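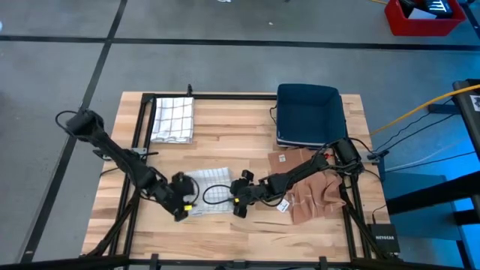 How a Road Weight Limit Works

Trucks carry nearly everything a town uses: bread, bricks, milk, roof tiles, library books. A loaded truck is heavy, and every road and bridge can hold only so much weight before it starts to wear out. A weight limit is a rule that says how heavy a truck may be on a certain road.

Why weight matters

A road is built in layers. The bottom layer is packed soil. Above it is crushed stone. The top layer is asphalt or concrete. When a wheel rolls over the road, all the layers bend a very small amount and then spring back. A car bends them so little that the road hardly wears. A heavy truck bends them more. After many trucks, small cracks form in the top layer. Water enters the cracks and softens the soil below. In winter that water freezes, takes up more space, and pushes the cracks wider. A pothole starts this way.

Axles share the load

An axle is the bar that joins a wheel on one side of a truck to a wheel on the other side. The weight of the truck is divided among its axles. If two trucks weigh the same, the one with more axles usually presses less on the road at each point. Weight limits therefore come in two parts. One part covers the whole truck. The other covers each axle or group of axles.

You can test this with a tray of damp sand. Set a brick on its small end and look at the mark it leaves. Then smooth the sand and lay the brick flat. The brick weighs the same both times, but the second mark is shallower because the weight is spread out.

Weigh stations

A weigh station is a place beside a highway where trucks are weighed. The driver leaves the highway, slows down, and rolls onto a flat metal plate set in the ground. Under the plate are sensors that change the push of the wheels into an electrical signal. A computer turns the signal into a number. If the number is within the limit, the driver gets a green light and goes on.

If the truck is too heavy, the driver may have to pay a fine. The driver may also have to move some of the cargo to another truck before leaving.

The station at Dristdale, on the road to Clanaslow, weighed 329 trucks in one day in July. Of these, 316 were within the limit. The other 13 were over it. Most of the 13 had a legal total weight, but too much of the cargo was sitting over the rear axles. The drivers moved their loads forward and were weighed again.

Bridges

Bridges often have lower limits than the roads that lead to them. A road rests on the ground for its whole length. A bridge has to carry its load across a gap to the supports. The Pan Creek bridge outside Clanaslow has a limit of 14 tons. A sign with that number stands at each end, and another stands 200 yards before the bridge at the last place where a truck can turn around.

Engineers set the number by measuring the beams, checking them for rust, and working out how much each one can hold. They then choose a limit well below that amount. The difference is called a safety margin. If a bridge gets older and weaker, its limit may be lowered. If it is repaired, the limit may be raised.

Permits

Some things cannot be split into smaller loads. A large transformer for a power plant is one of them. To move it, a trucking company asks for a permit. The permit lists the route, the hours of travel, and the speed. It may also require an escort car with flashing lights.

Words to know

Axle: a bar that connects wheels and carries part of the weight.
Cargo: the goods a truck carries.
Gross weight: the weight of the truck, its fuel, its driver, and its cargo together.
Permit: written permission to do something the normal rule does not allow.

Written by Ho-yin Tsao
Last updated 2024-07-28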